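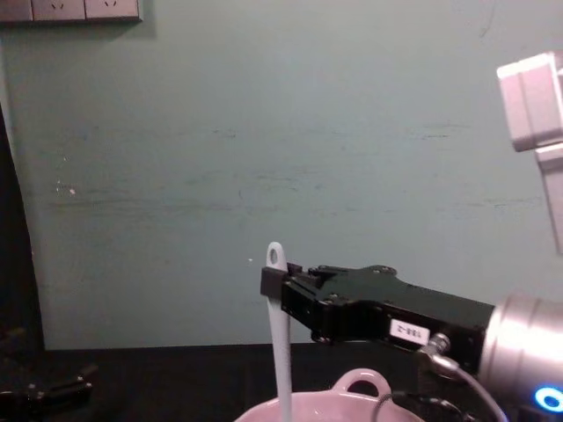
Unit 7: Comparing Grippers on Kitchen Tools
Course handout, revised 07/06/2019

Purpose

In this unit, students compare two fingertip sets, the Putari and the Cloditz, on the same arm and under the same controller settings. The task is stirring with a spatula in a bowl. A long, thin handle is a demanding test for any gripper. The fingers hold it near the top, while the load acts at the far end, inside the bowl. Small errors in grip force that would pass unnoticed with a block or a cup appear quickly as rotation of the tool.

Before the session

Read the section on grip force in the Gautam controller manual. Check that the gripper cable is screwed fully into its connector and has enough slack for the wrist to turn. A cable that pulls tight during a stir will disturb the force readings.

Procedure

1. Fit the first fingertip set and run the zeroing routine.
2. Close the gripper on the upper part of the handle, with the spatula upright and its lower end inside the rim.
3. Run the Jakport stirring program at the low speed setting. Repeat at the high setting.
4. Record every slip. A slip is any turn of the handle between the fingers that remains after the arm has stopped.
5. Change fingertips and repeat from step 1.

Do not adjust the grip force between sets. If a spatula is dropped, stop the arm, log the trial as a failure, and begin the next one.

Reference data

The shared log for this unit holds 3,078 trials. Of these, 621 include at least one slip. The log does not separate slips caused by the fingertips from those caused by a poor starting grasp -- students should make this distinction in their own records.

Report

Submit one table for each fingertip set and a short written comparison. State the speed setting for every result. Reports without the raw log file will be returned unmarked.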